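Workshop notebook, shared copy
March 2, 2025

Lease stuff, while I still remember what was said. Our term at Hendwood is up at the end of the month and I have now toured two serviced workspaces and read one brochure. The brochure was the high point.

Lirkell first. The advertised rate is per desk, and a workshop is apparently 18 desks, whether or not you own a desk. Power is included up to a level that would run a kettle and a guilty conscience. The front office staff were very nice about all of it. They gave me a tote bag.

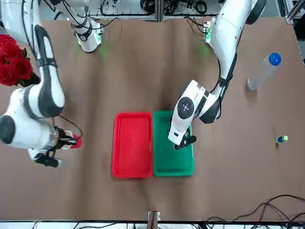
Jabari Mollel: the tote bag is worth more than the kitchen. I went up on Friday and the freight elevator needs booking a day ahead, and the form for booking it is on the fourth floor.

Noted. I took the stairs and missed that treat.

Magesa next. Bigger unit, 189 square meters, loading door at street level, and a landlord who answers his phone. The catch is the service charge, which covers "shared amenities." I asked for the list. It has a roof terrace we'd need a separate key fob for, at 29 a month per fob, and a wellness room with the boiler in it.
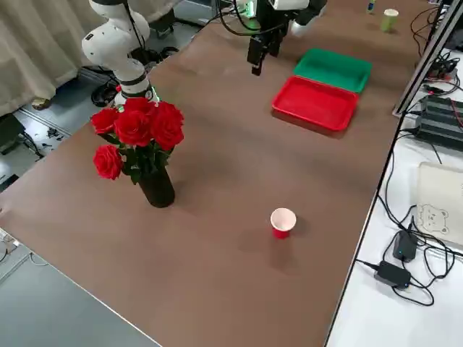 Arm behind the roses, gripper at the far side.

Fuseini wants to know if either place allows work after 8 p.m. Lirkell: yes, but the heating goes home at six. Magesa: yes, "within reason," and I couldn't get them to say whose.

Deposit is two months at both. Magesa also wants 200 for drawing up the paperwork, which I have seen, and which still has the last tenant's name on page 3.

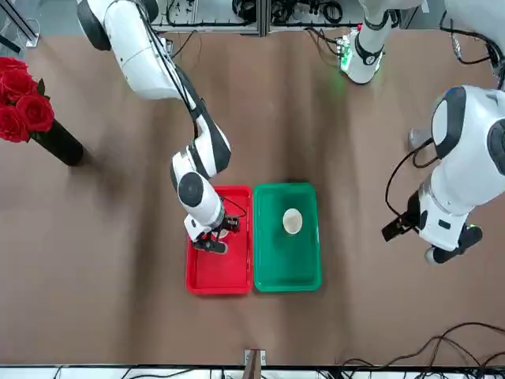

Gripper down in the red tray, green tray alongside.

Asked Hendwood what renewing would cost. Their answer ran to four paragraphs, three of them on the new coffee machine. The number was in the fourth and it was not a friendly number.
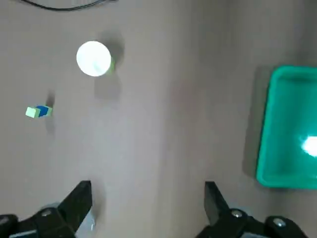
So Magesa is ahead on floor space and the door, Hendwood is ahead on us not having to pack. Still to do: get the break clause in writing, find out who pays for business rates in the first year, and ask Tetteh F. to measure the bench against that loading door before anyone signs anything. Tote bag is on the hook by the sink if someone wants it.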